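Two-handed folding, part four: fixing the time base

The last post ended with the left and right trajectories disagreeing with each other, and me blaming calibration. I spent most of a week on calibration before I looked at the timestamps. The calibration was fine.

Some background for anyone starting here. I collect folding demonstrations with a pair of hand-held grippers, each with its own fisheye camera. Every recording turns into two videos and two camera trajectories. Stirnico is the set of scripts that takes those and writes out one episode the policy can train on. It started as a single file in October and is now a small package with tests, most of which pass.

The trouble was in how Stirnico lined up the two streams. It took the file creation time from each camera, subtracted one from the other, and used that as the offset for the whole session. The camera clocks drift, and they don't drift at the same rate. On a short episode you would never see it. On the longer ones, the left gripper would close on a hem and the right one would start to lift six frames too early. The policy learned that too, and it let go of the cloth at the same point nearly every time.

I changed two things.

First, the offset is now worked out per episode. I cross-correlate the angular speed from the two IMUs during the tap at the start, when both grippers are knocked together. If the peak is weak, the episode gets flagged and I look at it by hand. Out of 90 episodes in the set I call Rutport, 10 were flagged, and most of those were ones where I had tapped too softly.

Second, the gripper width now goes through the same resampling as the pose. Before this, pose was interpolated and width was just the nearest sample. I don't remember why I wrote it that way. The width comes from the markers on the fingers, and when one marker is lost for a few frames the old code held the last value. Now it fits through short gaps and drops the episode on long ones.

I also moved the marker detection to run on the raw fisheye image, with the corners undistorted afterward. Undistorting the full image first was slow and blurred the markers near the bottom, where they spend all their time. The whole set now processes in 54 minutes on my desktop. It used to be something I left on overnight.

Training is the same as before: Cassim config, same seed, same number of steps. I wanted only the data to change. The early release is gone in replay, and the two arms now agree about when a grasp starts. I haven't run enough trials on the real arms to give a success rate, so I won't.

What still doesn't work is corduroy. Towels and T-shirts are easy for the tracker – there is plenty of table and background to hold on to. With ribbed cloth, a lot of the features land on the ribs, and they all look alike. When the cloth moves, those features move with it and the pose gets pulled sideways. I tried masking anything inside the table outline, which helped on some episodes and left too few features on others. The next thing to try is a mask for the cloth only, using the segmentation model I already run in Lovberg for the reward labels.

Frames with the blue corduroy, straight from the gripper cameras:
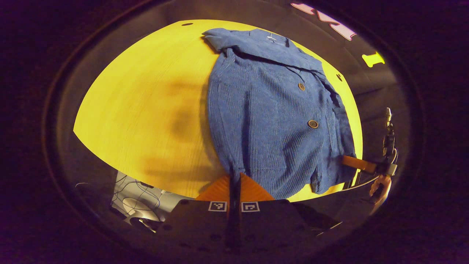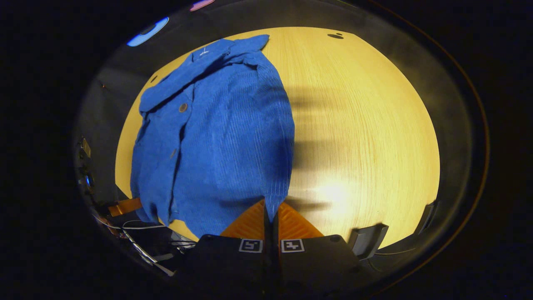 Page last changed: 25th June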